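Arm in the kitchen: house rules that stuck

Updated 2022-11-09. Typed fast, between loads. Fix it later.

These are for a small arm with a two-finger gripper doing dishes work at a counter. Ours is at the Fasgate shared kitchen but most of it goes for anybody with a bench arm and a sink nearby. Not a standard. If your building has a written one, theirs wins.

Before you switch on

Sleeves up, hair tied, lanyard off. Lanyard especially.

Stop button where your left hand falls. Not behind the kettle. Press it once every morning, see that the arm really stops, then reset. Takes no time.

Tape line on the floor. Ours is 51 inches out from the base, which is full reach plus a bit for whatever it's holding. People forget the bit for whatever it's holding. A ladle adds a lot.

No kids inside the line, no dogs, no "just grabbing my lunch."

Cables up and over, never across the wet side.

Speed

Slow. Slower than you want. We run at 16 percent when a person is in the room and don't raise it much when they leave. The old Rultbridge sheet had a faster setting for "light items" and we crossed that out, a light item can still be a glass.

Change one setting at a time and write it on the card by the sink. Initials too. Sutrisno Sopacua started the card and it has saved us more arguing than anything else on this page.

Gripping cups and mugs

Handle or body, pick one and stick with it for the whole batch. Switching halfway is how chips happen.

Flat handles are easy, the pads sit square on them. Round skinny ones roll. If it rolls, put it in the by-hand bin and move on.

Check the handle with your own thumb first. Hairline crack near the join = by hand, or trash.

Force: start low, go up till it doesn't slip, stop there. Don't add extra for luck. Glaze is slick and people crank it up to make up for that, then wonder about the cracked handle. Clean the pads instead.

Upside down is fine for racking, you want the water to run out. But empty it first!! Obvious, still happens.

Lift straight up before going sideways. Clear the rack rail by a hand's width. Most of our knocks were rims on rails.

Weigh one of each kind and put it on the card. Our heaviest everyday mug is 318 grams dry and that's the cap, anything over goes by hand.

Pads

Wipe with a damp cloth at the start, and again when you change from dishes to anything else. Let them air dry.

Dust in the ridges is the number one reason for slips. An old toothbrush gets it out. No oil, no silicone spray, no "a tiny bit of WD" near things people drink from.

Swap both pads together, never just the one. New and worn don't grip the same and the cup twists.

The rack

Heavy rack, or clamp it. A light one walks across the counter a little each time it gets touched and by the end of a batch the arm is putting cups where the rack used to be.

Mark the corners with tape so you can see if its moved.

Metal racks throw glare back at a camera. If yours gets confused about where the edge is, turn off the lamp over the counter before you start messing with settings. Nine times out of ten its the lamp.

Small loose stuff goes somewhere else. Lids, rings, bottle tops. Or leave it in if you know the arm isn't going down that far, but say so on the card.

Stuff we don't let it do

Knives. Ever.
Anything with hot liquid in it.
Stemware.
Somebody's favorite mug. (Ask. There's a shelf.)
Handing things to a person. It sets down, arm stops, you pick up. Zakaria kitchen does handovers and good luck to them.

When something drops

Stop button first, then look. Don't reach in to catch it. You'll want to, don't.

Arm parked before anybody sweeps. Shards out of the gripper with tweezers, not fingers. Check the pads for slivers after, run a piece of paper towel over them and see if it snags.

Write it down even if nothing broke. What item, what speed, who was there. A drop with no damage is the same mistake as one with damage.

4 drops in November so far and we stop and go through the whole list again, that's the rule. We're at two.

End of day

Park it low, gripper open, nothing in it. Never leave it holding something overnight, if power goes you find out in the morning.

Power off at the wall. Cover on. Card photographed and sent to the group.

Spare pads are in the Zidov tin, top drawer. If you take the last pair please say so, last time it was a week before anyone noticed and we ended up washing everything by hand, which fine, but say so. Same goes for the toothbrush.

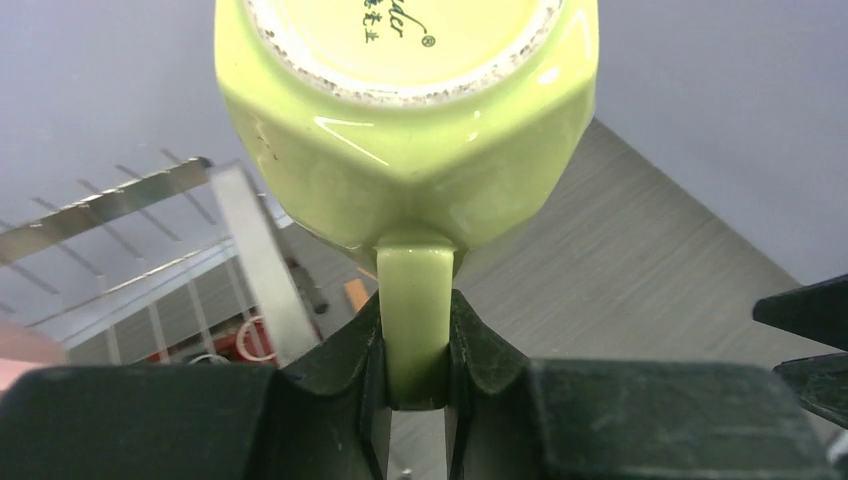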